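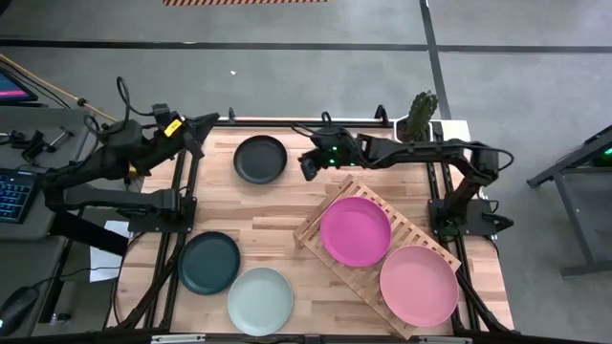 The fine art of putting a plate down

I've been loading dish racks since I was tall enough to reach the sink, and I've never once planned a trajectory for it. Noreen Hashmi has to! She writes the planning software at Dunstan, and she let me spend a morning at her elbow asking daft questions.

Her planner is called Sesness, and its job is to work out how two arms can share one table without clouting each other (or the cactus, which I grew rather fond of). Perception comes first. The software fits an ellipse to every rim it finds, and Noreen says colour hardly matters to it, so magenta and pale blue-grey get the same treatment. Two rims nearly touching are the real headache – the code loves to merge them into one very odd plate.

Then comes the planning itself. Sesness tried 1041 paths for a single move while I watched the log scroll by, and it threw out all but 51. I'd have picked the first one and broken something. Noreen's next fix is for the rack, where the slats throw the depth readings off, and she already has a branch open for it.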